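Tular is a simulation package for robot arm manipulation, sold by Indum as a yearly license. It supplies furnished rooms, an arm with a gripper, and a set of scripted tasks at a black open-frame cabinet.
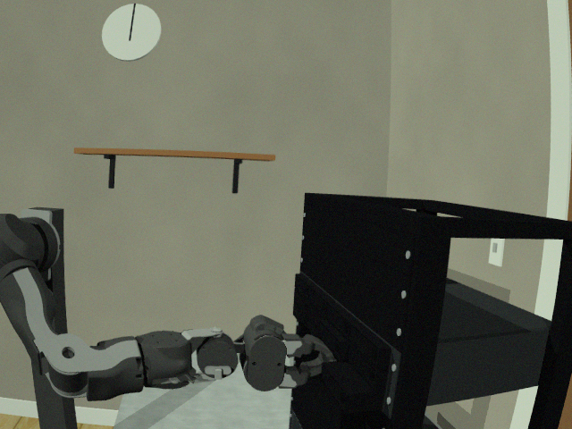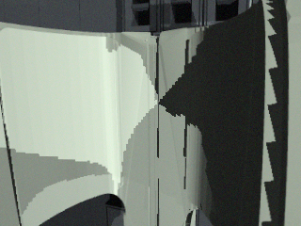
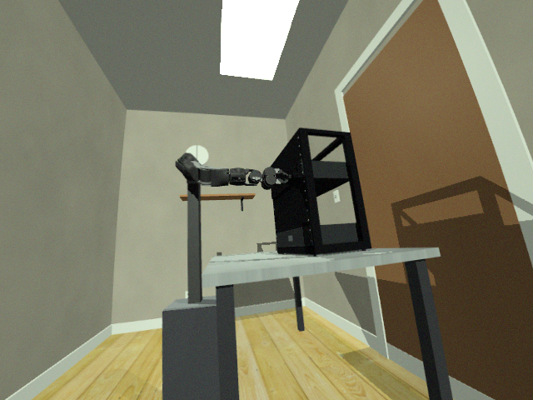
Rendered views from Tular.

The package grew out of Plestside, an earlier in-house tool that had no shadow casting and only one camera. Tular renders each task from several viewpoints, including close views of the gripper housing, and logs joint positions at 80 samples per second. The standard license covers two workstations and 1,000 stored runs — further storage is billed separately. The object library lists 3,187 items.

Heydari, a separate add-on, varies lighting and furniture placement between runs. It requires the August release or later. Cabinet dimensions can be edited in a plain text file, but the arm model is fixed.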